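보낸 곳: Lurkano 편집 담당
받는 곳: 공간운영 메일링 리스트
제목: Re: [공간운영] 순회전 Sima 결과집에 방명록을 실을 것인가 (길어요)

안녕하세요, Lurkano입니다.

답이 늦었습니다. 방명록을 읽고 있었습니다. 다 읽고 나서 의견을 내겠다고 제 입으로 말해 버린 탓에 4월 한 달을 남의 손글씨와 함께 보냈습니다. 전시 기간보다 방명록을 읽은 기간이 더 길게 느껴집니다.

먼저 숫자부터 적습니다. Lurkano와 Brodel 두 곳에서 나온 방명록을 합하면 네 권이고, 글은 모두 634건입니다. 한 줄짜리도 한 건, 세로로 쓰다가 가로로 바꾼 장문의 편지도 한 건으로 셌습니다. 꽃 그림만 있는 것은 셌고, 볼펜이 나오는지 확인하려고 동그라미를 그린 것은 세지 않았습니다. 이 기준에 이의가 있는 분은 직접 다시 세시면 됩니다. 말리지 않겠습니다.

결과집 원고는 지금 작가 도판과 인터뷰까지 들어와 있고, 뒤쪽 한 묶음이 비어 있습니다. 처음 기획서에는 그 자리에 '관객의 목소리'라고 적혀 있었습니다. 기획서를 쓸 때는 누구나 관객의 목소리를 좋아합니다. 그 목소리가 상자째로 도착하기 전까지는요.
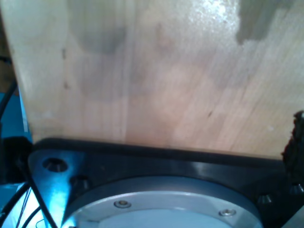 읽고 나서 알게 된 것들

가장 많은 글은 날짜와 이름만 적은 것입니다. 그다음이 "잘 보고 갑니다"입니다. 정말 잘 봤는지는 알 수 없으나 간 것은 확실합니다. 화장실 위치를 묻는 글도 꽤 있는데, 대답을 적어 놓은 다른 관객의 글이 바로 아래에 붙어 있어서 우리보다 안내를 잘한다는 생각이 들었습니다. 영상 작품의 소리가 너무 크다는 글과 너무 작다는 글은 같은 쪽에 나란히 있습니다. 두 분이 만나셨다면 좋았을 텐데요.

참여한 여섯 팀 가운데 방명록에 가장 자주 언급된 팀은, 제 짐작과 달리 입구의 큰 설치가 아니라 구석 헤드폰 작업 쪽이었습니다. 이유를 따져 보니 거기 의자가 있었습니다. 앉은 김에 오래 보고, 오래 본 김에 뭐라도 적은 것이지요. 결과집의 평론에는 "관객과의 내밀한 접촉면"이라고 쓰여 있던데, 그 접촉면의 상당 부분은 의자가 담당했다고 봅니다. 다음 전시 예산에서 의자가 제일 먼저 깎이지 않도록 이 자리를 빌려 기록해 둡니다.

읽다가 손이 멈춘 글도 있었습니다. 이 동네에 오래 살았는데 이 건물에 들어와 본 것은 처음이라는 글, 작품에 나온 시장 골목의 옛 이름이 틀렸다며 맞는 이름을 또박또박 적어 준 글. 뒤의 것은 작가에게 전달했고, 작가가 확인해 보니 관객 쪽이 맞았습니다. 벽에는 전시 내내 틀린 이름이 붙어 있었습니다. 도판 설명에서는 고치겠습니다.

싣느냐 마느냐를 두고 의견이 갈린 것은 여러분도 보셨을 겁니다. 뒤늦게 들어온 분들을 위해 Brodel의 지난 메일을 다시 붙입니다. 인사말만 줄였습니다.
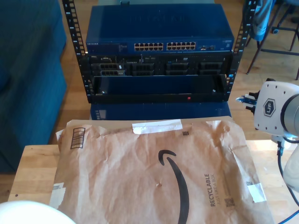 Brodel에서 쓴 글:

> 저희는 방명록을 결과집에 싣는 데 반대합니다. 반대라는 말이 세면 "깊은 우려"로 바꿔 읽으셔도 되지만 내용은 같습니다.
>
> 첫째, 관객은 책에 실릴 줄 모르고 썼습니다. 방명록 옆에 출판 동의 안내를 세워 두지 않았으니까요. 안내가 있었다면 글이 지금보다 훨씬 점잖고 재미없었겠지요. 그건 그것대로 싣고 싶지 않았을 테고요.
>
> 둘째, 이름과 연락처가 섞여 있습니다. 다음 전시 소식을 받고 싶다며 전화번호를 적은 분이 많고, 저희 쪽 어떤 쪽에는 헤어진 것으로 보이는 두 분의 대화가 며칠에 걸쳐 이어집니다. 저희는 결말을 압니다만 여기 쓰지 않겠습니다.
>
> 셋째, 고르는 순간 칭찬만 남습니다. 결과집이라는 물건이 원래 그렇습니다. 저희가 예전에 낸 책에도 관객 한마디가 실렸는데, 지금 펼쳐 보면 건강식품 후기 같습니다. 불만은 "소중한 의견"이라는 이름으로 서랍에 들어갔고, 서랍은 이사할 때 없어졌습니다.
>
> 넷째는 작은 문제인데, 손글씨를 스캔해서 통째로 까는 디자인은 이제 그만 봤으면 합니다. 읽을 수 없는 크기로 줄인 글씨는 벽지입니다. 벽지로 쓰겠다면 관객의 목소리라고 부르지 말아 주세요.
>
> 대안은 이렇습니다. 방명록 원본은 각 공간이 보관하고, 찾아와서 보겠다는 분에게는 보여 드립니다. 결과집에는 방명록이 있다는 사실만 한 줄로 적습니다. 남는 쪽수는 줄이면 되고, 쪽수를 줄이면 인쇄비도 줄어듭니다. 이 대목에서 리스트 전체가 조용해질 것으로 예상합니다.

조용해지지는 않았고, 제가 이렇게 긴 답을 쓰고 있습니다.

첫째와 둘째는 전적으로 동의합니다. 변명할 말이 없습니다. 특히 전화번호는 이미 검은 종이로 가린 사본을 따로 만들었고, 앞으로 돌려 보는 것은 그 사본뿐입니다. 두 분의 대화는 Brodel 방명록을 받아 읽다가 저도 결말을 알아 버렸습니다. 쓰지 않겠습니다.

셋째도 맞는 말씀인데, 그래서 안 싣는다는 결론에는 따라가지 못하겠습니다. 칭찬만 남는 게 걱정이면 칭찬을 빼면 됩니다. 제 생각에는 이번 전시에서 쓸모 있었던 글은 대부분 투덜거림이었습니다. 벽면 글씨가 무릎 높이에 있다는 지적, 경사로 끝에 문턱이 있다는 지적, 작품 제목이 전부 영어인데 작가는 전부 한국어로 말하더라는 지적. 저희가 뒤풀이에서 서로에게 해 준 말을 다 합쳐도 이만큼 구체적이지 않습니다. 뒤풀이에서 저희가 한 말은 "고생했다"였습니다.

넷째에 대해서는 디자이너에게 물었더니 한참 뒤에 "벽지는 안 하겠습니다"라고만 답이 왔습니다. 이미 시안에 있었던 모양입니다.
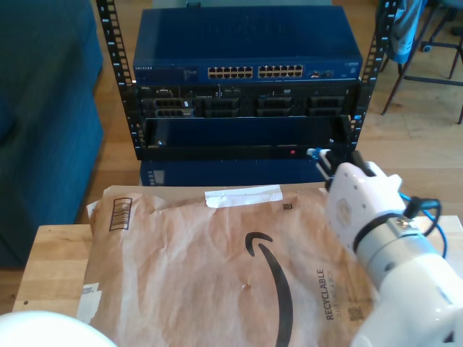
그러니 원문을 베껴 싣는 대신, 지적받은 내용을 우리 말로 풀어 쓰고 거기에 답을 다는 꼭지를 제안합니다. 글쓴이를 특정할 수 있는 표현은 쓰지 않습니다. 문턱이 있다는 말은 누가 해도 문턱이니까요. 답은 각 공간과 작가가 나눠 씁니다. 고친 것은 고쳤다고 쓰고, 못 고친 것은 못 고쳤다고 쓰고, 고칠 생각이 없는 것은 고칠 생각이 없다고 씁니다. 마지막 부류가 제일 읽을 만할 겁니다.

손글씨를 그대로 싣고 싶은 글이 한둘은 있습니다. 그런 경우에는 연락처를 남긴 분에 한해 편집 담당이 직접 허락을 구하고, 답이 없으면 싣지 않습니다. 무응답을 동의로 치는 관행은 우리끼리 회의할 때만 씁시다.

인쇄 쪽 사정도 전합니다. Vutex에 문의했더니 쪽수는 본문 데이터를 넘기기 전까지 바꿔도 되지만 종이는 먼저 정해 달라고 합니다. 지난번처럼 종이를 정하고 나서 종이를 다시 보러 가는 일은 없었으면 한다는 말도 들었습니다. 지난번에 다시 보러 간 사람이 접니다. 본문 용지는 일단 처음 견적의 것으로 두겠습니다. 만져 보고 싶은 분은 Lurkano에 견본이 있으니 오셔서 만지시고, 만진 뒤의 감상은 짧게 부탁드립니다.

정해야 할 것

1. 풀어 쓰기 꼭지를 넣을지. 반대하시는 공간은 이 메일에 답으로 알려 주세요. 찬성은 답하지 않으셔도 됩니다. (방금 위에서 한 말과 어긋나지 않습니다. 우리끼리니까요.)

2. 꼭지 이름. '관객의 목소리'는 쓰지 않는 쪽으로 거의 기운 것 같습니다. 후보로는 '문턱이 있어요', '지적과 답', '잘 보고 갑니다'가 나왔습니다. 저는 첫 번째가 좋습니다만, 문턱이 은유라고 오해받을 위험이 있습니다. 우리 업계에서는 뭐든 은유라고 오해받습니다. 진짜 문턱입니다.

3. 방명록 원본의 보관처. Brodel 제안대로 각자 보관하되 가린 사본은 양쪽에 한 벌씩 두면 좋겠습니다. 보관 기간은 아직 아무 말도 없었습니다. '영구 보존'이라고 적고 싶은 유혹이 있으나, 월세를 내는 공간이 영구라는 말을 쓰는 것은 집주인에게 실례라고 생각합니다. 임대 기간이 끝나면 다시 의논한다고 적겠습니다.

4. 다음 전시부터 방명록 옆에 둘 안내문. "여기에 쓰신 글은 전시 기록에 쓰일 수 있습니다. 원하지 않으시면 표시해 주세요" 정도를 생각하는데, 표시를 뭘로 할지가 문제입니다. 별표는 이미 별점으로 쓰고 계신 분들이 있습니다. 그 별점의 평균은 내지 않았습니다. 내지 않기로 했습니다.
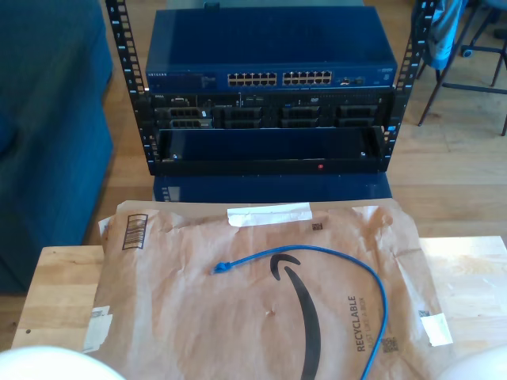
오픈 랙 상단의 파란색 Netgear 스위치와 그 아래 검은색 Dell 서버.

작가분들께 따로 부탁드립니다. 자기 작품에 관한 글을 전부 보내 달라는 요청이 들어오고 있는데, 가린 사본에서 해당하는 쪽만 추려 드리는 것은 가능합니다. 좋은 것만 추려 달라는 요청은 받지 않습니다. 나쁜 것만 추려 달라는 요청도 한 건 있었는데, 밤에 쓰신 메일 같아서 다음 날 다시 여쭤보았고 철회하셨습니다.

인터뷰 원고 교정은 지금 보고 있는 것이 마지막입니다. 구어체를 문어체로 바꿔 달라는 분과 문어체를 구어체로 바꿔 달라는 분이 같은 대담에 참여하고 계셔서, 현재 그 대담은 한 분은 말씀하시고 한 분은 낭독하시는 상태입니다. 두 분이 직접 통화하셔서 합의해 주시면 그대로 반영하겠습니다.

영문 번역은 풀어 쓰기 꼭지까지 포함할지 아직 모릅니다. 번역비는 원래 예산대로이고, 원고는 원래 예산대로가 아닙니다. 꼭지의 분량이 나오면 그때 다시 메일을 드리겠습니다.

답장은 전체 회신으로 부탁드립니다. 저한테만 보내신 뒤 다들 왜 말이 없냐고 리스트에 다시 쓰시는 일이 이번 달에도 있었습니다.

Lurkano 편집 담당 드림

덧붙임: Lurkano 쪽 방명록 맨 뒷장에 회색 접이식 우산을 두고 갔다는 글이 있습니다. 우산은 사무실에 있습니다. 연락처를 안 적으셔서 이 글이 그분께 닿을 가능성은 낮지만, 혹시 아는 분 이야기 같으면 전해 주세요. 오후 시간에는 문이 열려 있습니다.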